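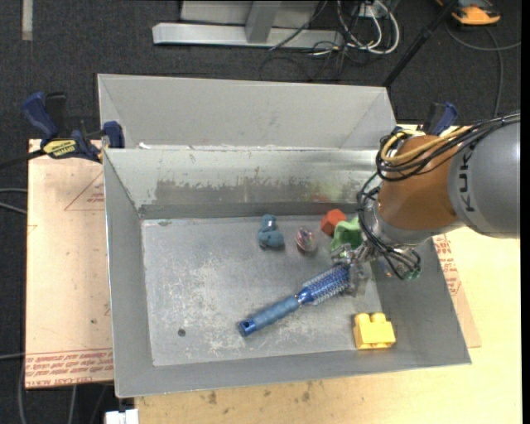
Galindo 2 Carry-On Travel Case

The Galindo 2 is a hard-shell carry-on for trips of two to five days. It replaces the original Galindo and uses the same wheel set, so existing spare wheels fit both models.

Construction
The shell is molded polycarbonate with a matte finish. Both halves are fully lined. The left half closes with a zippered mesh panel; the right half has two cross straps with a flat buckle. The main zipper is a double-coil type and can be replaced by any Bilitz service counter.

Handle and wheels
The telescoping handle locks at 2 heights. Fully extended, it stands 1,016 mm above the floor. The four double wheels turn through a full circle and are held by one screw each. A hex key is supplied in the lining pocket.

Lock
The Clikgate latch is recessed into the side of the shell and takes a three-digit code. The factory setting is 0-0-0. To change it, open the latch, press the reset pin with a pen tip, set the new code and release the pin. Bilitz cannot recover a lost code remotely. Bring the case and proof of purchase to a service counter.

Travel notes
Cabin size limits differ between airlines and sometimes between aircraft on the same route. Check the limit for each leg before booking, including island and commuter flights. Measure with the wheels and side handle included.

Options
Codero packing cubes, set of 2
Rain cover, clear
Spare wheel with screw

Price: $127, case only. Colors: slate, sand, dark green. Sand ships from December.

Product contact: Zachary Lapointe, Bilitz Travel Goods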